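Startseite | Lehre | Praktika | Skripte | Downloads | Kontakt

Praktikum Robotersysteme
Versuch 5: Greifervergleich am zweiarmigen Aufbau

5.1 Gegenstand

Verglichen werden Endeffektoren unter gleichen Randbedingungen: gleiche Arme, gleiche Steuerung, gleiche Objekte. Grundlage ist der Zweifingergreifer mit Koppelgetriebe. Als Gegenstück dient eine mehrfingrige Hand, die am rechten Arm montiert wird. Die Steuerung läuft über die Umgebung Rivadeneyra, die Auswertung über das Skriptpaket Grandow. Beide sind auf den Praktikumsrechnern installiert.

Vorausgesetzt werden die Kapitel 3 und 4 des Skripts (Kontaktmodelle, Reibkegel, Kraftschluss und Formschluss). Die Begriffe werden nicht wiederholt.

5.2 Konfigurationen

Konfiguration A: beidseitig Zweifingergreifer. Beide Werkzeugmittelpunkte liegen in der Mitte zwischen den Fingerspitzen. Die Parameterdatei ist für links und rechts bis auf das Vorzeichen der y-Achse identisch.

Konfiguration B: links Zweifingergreifer, rechts mehrfingrige Hand. Der Werkzeugmittelpunkt rechts ist neu einzumessen, ebenso Masse und Schwerpunkt. Wird die Datei aus Konfiguration A weiterverwendet, driftet der Arm im nachgiebigen Modus nach unten ab. Dieser Fehler kommt in fast jeder Gruppe einmal vor und ist im Protokoll anzugeben, falls er auftritt.

Der Regeltakt beträgt in beiden Konfigurationen 200 Hz. Die Kopfkamera wird beim Wechsel des Werkzeugs nicht verstellt. Eine neue Hand-Auge-Kalibrierung ist nur erforderlich, wenn der Reprojektionsfehler 5 Pixel überschreitet.

5.3 Arbeitsraum und Objekte

Gearbeitet wird auf der dunkelgrauen Matte. Die zum Versuch gehörenden Objekte sind zwei Schüsseln unterschiedlicher Größe und ein Becher mit Deckel. Für die Greifplanung sind folgende Punkte maßgebend:

a) Schüsseln werden am Rand gegriffen. Beim Zweifingergreifer liegt ein Finger innen, einer außen. Die Schließrichtung soll senkrecht zur Randtangente stehen.

b) Bei der mehrfingrigen Hand ist die Zuordnung der Finger zu Innen- und Außenseite freigestellt. Die gewählte Zuordnung wird skizziert.

c) Der Becher wird seitlich unterhalb des Deckels gegriffen. Griffe am Deckel werden als Fehlversuch gewertet, auch wenn der Becher dabei angehoben wird.

Vor jeder Serie sind die Greifer zu öffnen und die Leitungen auf freien Lauf zu prüfen. Die zulässige Drehung des letzten Gelenks wird durch die Leitungsführung stärker begrenzt als durch den mechanischen Anschlag.
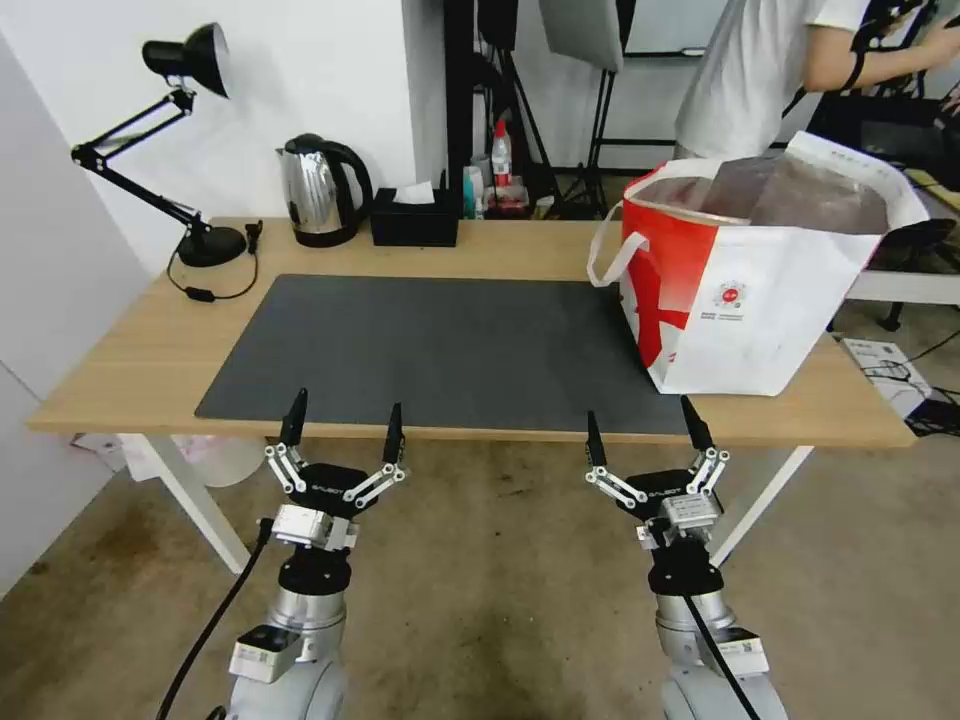
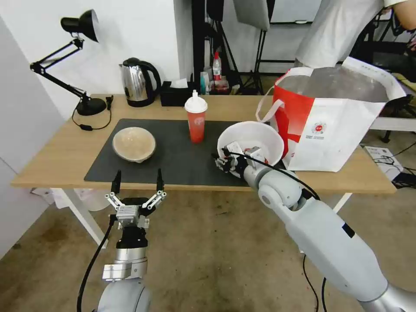
Abb. 5.1: Aufbau aus Sicht der Kopfkamera. Erstes Bild: Konfiguration A, beide Greifer geöffnet. Zweites Bild: Konfiguration B, rechte Hand an der großen weißen Schüssel.

5.4 Durchführung

1. Referenzfahrt beider Arme, anschließend Grundstellung anfahren.
2. Parameterdatei der jeweiligen Konfiguration laden und Prüfsumme notieren.
3. Je Objekt 20 Greifversuche ausführen. Ein Versuch umfasst Anfahren, Schließen, Anheben, Halten und Ablegen.
4. Nach jedem Versuch das Objekt in die Ausgangslage zurückstellen. Verschiebungen werden nicht korrigierend nachgeführt.
5. Gelenkwinkel, Motorströme und Kamerabilder mit gemeinsamem Zeitstempel aufzeichnen.
6. Konfiguration wechseln, Schritte 1 bis 5 wiederholen.

Die Haltezeit beträgt 5 s. Rutscht das Objekt innerhalb der Haltezeit erkennbar nach, ist der Versuch als »instabil« zu kennzeichnen und getrennt von den Fehlversuchen zu führen.

5.5 Auswertung

Die Erfolgsquote wird je Objekt und Konfiguration angegeben. Eine Zusammenfassung über alle Objekte ist nicht zulässig, da die Greifaufgaben nicht gleichwertig sind. Zusätzlich ist der Verlauf des Motorstroms über der Schließzeit aufzutragen. Beim Koppelgetriebe hängt die Übersetzung zwischen Motor und Fingerspitze von der Öffnungsweite ab, ein Rückschluss vom Strom auf die Greifkraft ist daher nur mit der Kennlinie aus Anhang C möglich.

Als Vergleichswert steht der Datensatz Neltstead mit 1689 Greifversuchen bereit. Er wurde ausschließlich in Konfiguration A aufgenommen. Für Konfiguration B gibt es keinen Vergleichswert.

5.6 Fragen zur Vorbereitung

Wie ändert sich der Werkzeugmittelpunkt des Zweifingergreifers über den Öffnungsweg, wenn die Fingerspitzen auf einer Kreisbahn geführt werden?

Welche Kontakte sind bei einem Randgriff mit zwei Fingern mindestens flächig anzunehmen, damit die Schüssel nicht um die Verbindungslinie der Kontakte kippt?

Abgabe des Protokolls über den Kursordner Altura, eine Datei je Gruppe, Rohdaten getrennt.

Verwandte Unterlagen
Versuch 3: Hand-Auge-Kalibrierung
Versuch 4: Nachgiebige Regelung
Versuch 6: Zweiarmige Übergabe
Anhang C: Kennlinien der Greifer
Vorlage Messprotokoll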